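Chapter 4
Where the Watts Go

I used to think I knew what was running up my electric bill. It was the lights, obviously, because my father spent my whole childhood walking around switching them off behind us. Then I took a class at Carrilho College, borrowed a plug-in meter for a week, and found out how little I knew (sorry, Dad!).

So let's begin in the kitchen, where the numbers get big fast. Anything that makes heat on purpose is hungry. A lamp may get by on a few watts, while an oven element wants hundreds, and you can feel where they went if you hold your palm near the door. 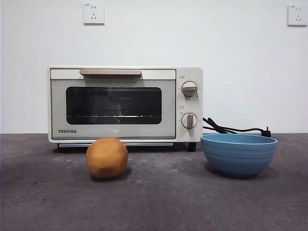
Figure 4.1 A Toshiba toaster oven on a countertop.

Before we go on, one word needs sorting out, and my students in Gornano trip over it every September. A watt is a rate. It tells you how quickly energy is being used right now, the way miles per hour tells you how quickly you're driving. What the utility sells you is energy, and for that you need the time as well. Run a 200-watt load for five hours and you've used 1,000 watt-hours, or one kilowatt-hour. Run it for five minutes and you've barely bothered the meter.
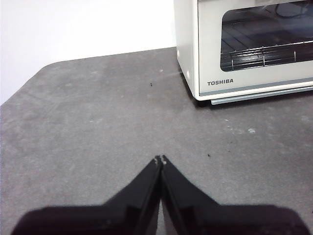
Time is the half of the problem people forget. My old aquarium pump drew only 50 watts, but it ran day and night, and over a full day that came to 1.2 kilowatt-hours. The waffle iron I was so worried about pulled 839 watts on my meter and got used for maybe ten minutes on a weekend morning. Guess which one I'd been nagging my family about?

We'll come back to the pump in Section 4.3, when we add up a whole apartment in Mondov room by room. You'll want a calculator and a bit of patience, and if you can get hold of a plug-in meter, even better!

Try this first
Pick one thing at home that stays plugged in all day. Find the label with its wattage (mine said 64, on the bottom, in tiny print) and write down how many hours you think it runs. Keep your guess. We'll check it at the end of the chapter.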